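Skovari Sorting Bin - Set-Up Guide
Section 3: Filling Your First Mixed Bin

Now for the fun part! Your bins are on a level surface, the liners are out of their wrapping, and you can start choosing what goes in. A good mixed bin has things that feel completely different from each other - something smooth, something fuzzy, something with a long handle - and you probably own most of them already. Look in the toy box and under the sink before you buy a thing.

What you need

One open bin, dark floor preferred (bright colors really pop against it)
A second bin to sort into
Four to six small objects, no two the same shape
A damp cloth

3.1 Choosing the objects

1. Pick one smooth, rounded object. Play fruit works beautifully. A lemon, a plum, an egg shape, whatever you have.

2. Pick one blocky object with flat sides. A toy building block with studs is ideal, as the studs give fingers something to find.

3. Pick one soft or fuzzy object. Tennis-type balls are great, and so are large pom-poms.

4. Pick one or two objects with handles. Toy dustpans, sand shovels, dish brushes and wooden spoons have all been big hits in our house groups. Joanne Pearce, who tested the first Skovari sets with her twins, swears by anything with bristles.

Note: Try keeping most of the objects in one color family. Yellows and greens together make players sort by shape and feel, and it's a lovely step up once plain color sorting gets too easy.

CAUTION: Leave out anything small enough to fit entirely in a child's mouth. Check brushes for loose bristles before every use.

3.2 Placing the objects

1. Wipe the bin floor with the damp cloth and let it dry. Scuffs and scratches are normal with use and do no harm.

2. Put the smallest objects in first, toward the back and the side walls. Corners make them a little harder to get at, and that's half the game.

3. Set the ball near the middle of the floor.

4. Add the long-handled objects last, laid flat. Handles can point in different directions, and it's fine if a blade or a brush head touches something else.

Our yellow-and-green mix has a lemon shape toward the back, a green block against the left wall, the fuzzy ball and a toy dustpan or shovel side by side, and a light green cleaning brush across the front.

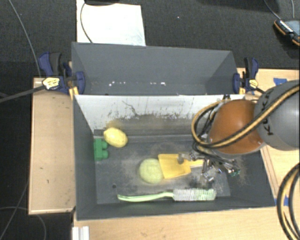 3.3 Playing the first round

1. Call out a clue without naming the object: "something with bristles," "something round but not smooth."

2. The player finds it and moves it to the second bin.

3. Keep going until the first bin is clear, then swap bins and start over. Ten minutes is plenty for a first try.

Note: For a harder version, have the player close their eyes and go by touch alone. The lemon and the ball are wonderful for this!

CAUTION: Bin walls are tall and rigid. Younger children should stand beside the bin and reach in, never lean on the rim.

3.4 Changing the mix

Swap out one or two objects at a time and keep the favorites. For storage bags and spare liners, see Section 4.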